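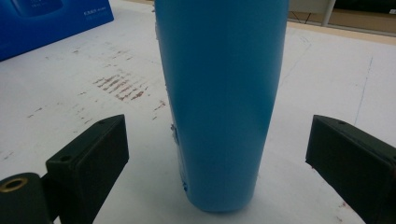 Firouzeh Nikzad
January 6, 2021

New year, so I am finally making the small photo album I promised to my aunt. A long thread, sorry. I will write as I go, so maybe there are mistakes in it that I correct lower down.

First problem: I have 1,842 photos on my phone from last year and most of them are of bread. I gave myself one evening to choose. I kept those where a person is laughing or where I can remember what was said. After this it was much easier.

The album is an accordion, one long strip folded in and out, with a hard cover at each end. I like this form because it can stand open on a shelf. My aunt does not open books, but she looks at shelves.

For the strip I use the Cillelow heavy paper in cream. It is sold in big sheets, so I must join two pieces. Please leave a tab of one finger's width for the join and put it behind a fold, where the eye does not go.

Every page is 5 inches wide. I wrote this on a piece of tape and stuck it on my ruler, after I cut the first strip wrong. (The wrong strip is now gift tags. Very many gift tags.)

About grain, which I ignored for years: bend the paper softly in one direction, then in the other. One way it gives, the other way it argues. Your folds should go along the way it gives. If not, you get small cracks on the outside of each fold, and with dark paper they show white.
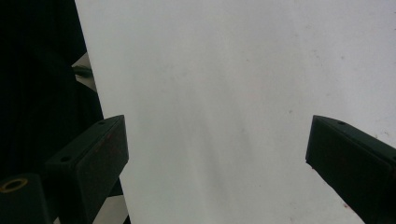
Plain white, with a few specks.

Scoring next. I do not own a scoring board. I use an empty ballpoint pen and press two times lightly instead of one time hard. Then fold, and rub the fold with the back of a spoon through a scrap of baking paper, so it does not become shiny.

Somebody asked which glue. For the joins, double-sided tape. For the covers, the thick white glue from Favent, put on with an old plastic card. I start in the middle and pull it to the edges. When it comes out at the side I have used too much, and I always use too much.

The covers are grey board with printed paper on top. I wanted the Ogunleye leaf pattern, the green one, but I have only half a sheet left. So the front is green leaf and the back is a plain mustard. I looked at it for a long time yesterday and now I think I prefer it like this!

Corners! Cut them off at an angle, but stay away from the board by the thickness of the board, plus a little bit. If you cut too close, the grey looks out and you cannot repair it. I colour it with a pencil then and hope.

Covers are now under the dictionary and 700 pages of a cookbook. They must stay there until tomorrow. I have already looked two times, and this is why my covers are never completely flat.
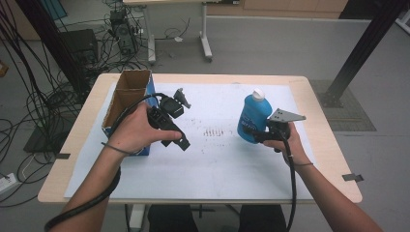

While I wait, I do the titles. My handwriting in English letters is not pretty, it is school handwriting, so I stamp the months and write only the names by hand. On the February page I wrote the name of my cousin in Persian also, and this one came out the best of all.

A small stitched line goes under each title. Bisell cotton thread, dark red, running stitch. Make the holes first with the needle, on a piece of foam, then sew. If you make the hole and sew in one movement, the paper tears at the third stitch. I know exactly which stitch, yes.

I planned 6 photos on each side, but I want to put one more at the end, the picture from the train station with her big coat. It will need a half page that folds in. Has anyone done this in an accordion and does it still close nicely? I would be glad to see how you did it.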